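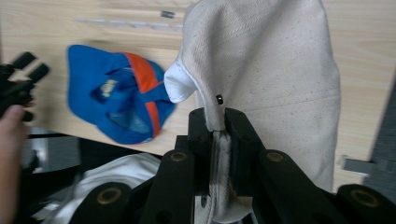 Figure 3. Right-hand tool closed on a seam of the cloth bag.

4.2 Upkeep of the hand-held grippers

The supplier's sheet for the Demby gripper gives a service interval of 3,000 closings. We found no test behind that figure and treated it with some caution. Each tool is a four-bar linkage in black plastic, with brass bushings at the pivots, and each closing was logged by the counter in the handle cable. At Jitulholm we ran a pair on a bag-and-cap task from April onwards and checked both tools after every session.

The first fault came after 2,774 closings, so the sheet may look about right. We would not read much into this. One pair of tools is a poor sample, and the fault was in the pad glue, which the interval does not cover. Play at the pivots, the thing the interval is meant to catch, stayed below what our gauge could find.

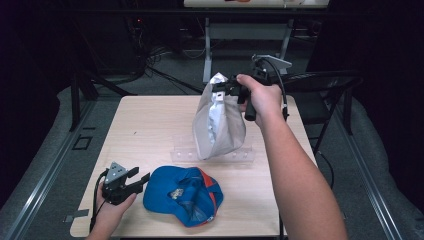 Cloth is also kinder to a gripper than the hard parts used by Honkanen, where bushings were changed every six weeks. Whether they needed changing is not recorded. Iida Räsänen stripped two of the discarded sets for us and could not tell them from new by feel. A fixed interval seems to us a habit carried over from larger machines.

Pads are another matter. Once a foam face lifts at one corner the two fingertips no longer meet squarely, and thin cloth slides out with no warning in the log. We now take off the fingertip block (two screws), scrape the old foam away, glue a new pad and leave it clamped overnight. The Bistico pads we tried lasted no longer than plain foam cut by hand.
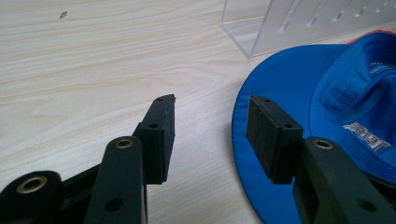 Figure 4. Fingertip blocks and foam pads, jaws open beside the cap.

Ayten Sezer has argued that pad wear could be read from closing force alone. Our data do not support this: of 7 lifted pads, the force trace showed a change in only one.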